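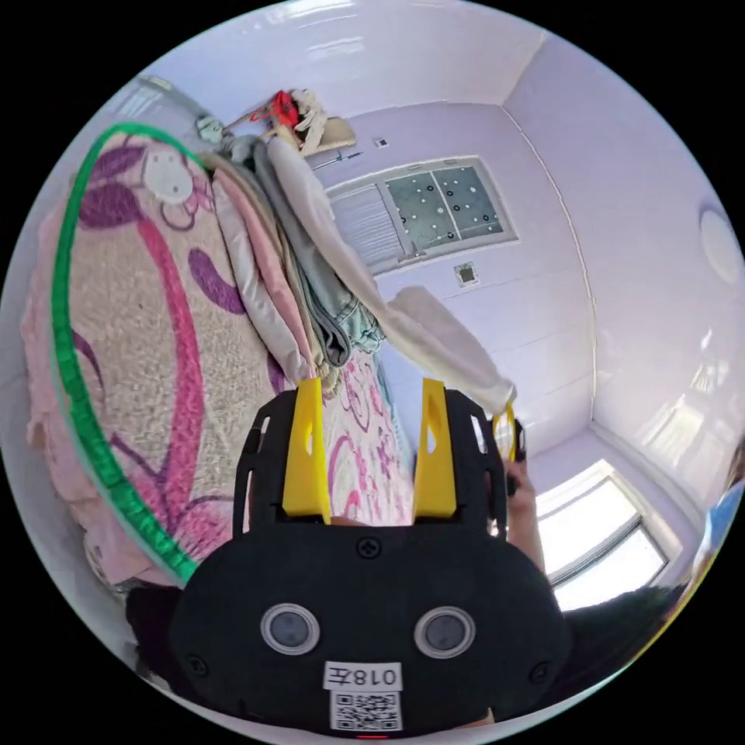
Pink patterned quilt on a bed near the window.

Bedding and linens attendant, part-time
Pacheco Guest Rooms

We are hiring one person to make beds and look after bedding in our guest rooms. The job starts in July 2023 and runs through the end of the season, with a possible extension.

The work:
Stripping and making beds, including quilts and pillows
Shaking out and folding quilts for storage
Checking bedding for stains, tears and open seams
Keeping the linen closet in order and noting what needs to be replaced

You will work mornings, 71 hours a month. Pay is $200 per shift week plus a season bonus of $800, paid with the last check. Experience in a hotel or laundry helps but is not required – we train new staff for the first two weeks. You need to be able to lift a full linen bag and climb stairs.

To apply, send a short letter and one reference to Xóchitl Cervantes, Housekeeping. Questions about hours go to Réjean Bergeron at the front desk. Applications are read as they come in.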